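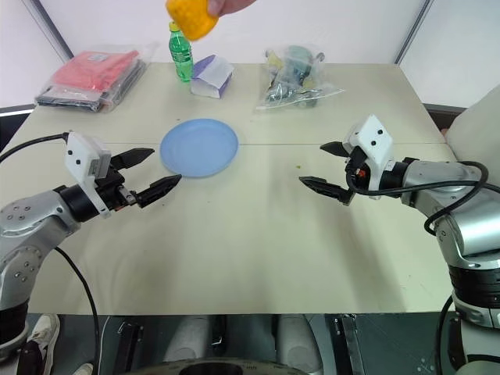 Figure 2. Two arms facing each other across the tabletop, with a plate between them.

3.2 Nutrient solution and root growth

Lettuce at the Tuditholm greenhouse grew wonderfully well on the weaker feed! We raised 425 seedlings in shallow trays and swapped the solution every 14 days, and the roots (thick, white, a pleasure to handle) filled the net pots well before harvest in September. Tip burn showed up only in the trays nearest the heater, a pattern we'd love to follow up with cooler water.

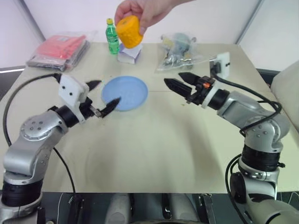

Maja Rutkowska reads the tip burn differently, arguing that weak airflow over the young leaves would give the same pattern even with cooler water. We plan to test both with fans from Lelteo.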